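How to set up a small worktop with a dark marbled surface

Posted in Worktops and Tables by Hortensia Restrepo

I love a dark worktop. Black with pale streaks through it makes everything you put down look sharper, and if you add a hint of lavender to the white it stops being gloomy and becomes something you want to walk up to and use! The catch is that dark tops show dust and get cluttered quickly, so a bit of planning goes a long way. I've set up three of these now and the method below is the one I keep coming back to.

What you need

A rectangular top with a streaky marbled finish
Pale grey paint for the sides and back
One shallow open tray in a bright colour
Two soft cloths, one for wiping and one for buffing
Masking tape and a pencil

Step 1: Sort out the walls first

If your top sits in a corner or a bay, paint the walls before you touch anything else. Pale grey is my favourite by miles. White looks harsh next to a black top and shows every mark, while grey picks up the softer streaks and keeps the whole bay calm. I used a shade called Jisstead on all three sides, and the little sample pot was enough for a test patch with plenty left over for touching up.

Give it two coats. Leave the first overnight, even if it feels dry by teatime (I rushed mine one July and had to sand out a thumbprint).

Step 2: Clean and check the top

Wipe the surface with warm water and a drop of washing-up liquid, going along the streaks and then across them. Buff it straight away with the second cloth. Now crouch down so your eye is level with the top and look towards a window. Smears you couldn't see from above will jump out at you - go over those again.

Step 3: Mark your zones

This is the fun bit. Lay strips of masking tape to split the top into a front, a middle and a back. The front is for whatever does the work. The middle is where things get put down and picked up all day long. Anything bulky goes at the back, and I like it over to one side so that there's still a clear stretch of wall to rest your eyes on.

Live with the tape for a couple of days before you decide. I moved my middle line twice, and both times it was to make the middle bigger.

Step 4: Pick a tray and place it

Go bright! A lime or grass green looks fantastic on black, and you'll never lose sight of it. Choose one with a flat bottom and low sides, and lay it with the long side facing you so you can get at both ends easily.

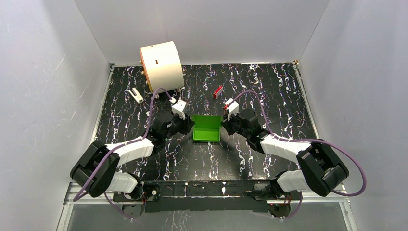

Try the tray dead centre to begin with, then nudge it a little at a time until reaching for it feels natural. Draw a faint pencil mark at two of the corners so you can put it back after cleaning.

Step 5: Keep it nice

Dust every morning with a dry cloth and do a proper wash every fortnight. Skip anything gritty, as fine scratches catch the light on a dark top. If the streaks start to look dull, buff in small circles and work out towards the corners. Mine takes 13 minutes from start to finish, tray included.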